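**Bench notes: wide fingers against slender ones on cloth**

The gripper comparison that Lucie Melnyk started in May is far enough along to report. The question was narrow: for picking a single cloth off a hard surface and folding it, does the wide flat finger set from Flekberg do better than the stock fingers we have been using since the Costache bench was built? Both sets were run on the same pair of arms, with the same controller gains and the same operator.

Each set got 60 picks. A pick starts with the cloth dropped in a heap from a fixed height and ends when it is either held clear of the table by two points or abandoned. The limit is 18 seconds. Slips after lift-off count as failures, including those where the second arm could have recovered.

The wide set failed 4 times and the stock set 19. Most of the stock failures were of one type: the fingertips closed on a single ridge, the ridge flattened, and the fabric pulled out as the wrist rose. The wide fingers take in more of the fold and tolerate a worse approach angle. They lose some of that advantage near a corner, where the extra width tends to catch a second layer.

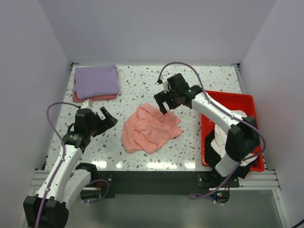 Double picks were logged separately. When a second layer comes up, the fold that follows is nearly always wrong, and the current planner has no way to detect it from the wrist side. Munther Darwish has tried using motor current at closure as a thickness signal. It separates one layer from three well enough, but one from two is within the noise on thin cotton. He intends to repeat the test with the current filter shortened.

Cable routing affected the results more than expected. In the first runs the wrist cables were tied down tight along the forearm, and at full wrist rotation they added enough torque to shift the fingertip position by over a millimeter. Those runs were discarded. The cables now have more slack at the wrist. Anyone copying the setup should check for drag at both ends of the joint range before calibrating.

The Flanthorpe controller was used throughout. Its jaw position reporting lags the command slightly during fast closures, so closing speed was capped for both sets. The Flinow board is next on the bench and will be tested with the wide fingers only, using the same start heights and time limit.

Logs and the finger mounting drawings are in the shared folder, dated 22/06/2019. Questions about the pick protocol go to Lucie, and questions about the current sensing to Munther.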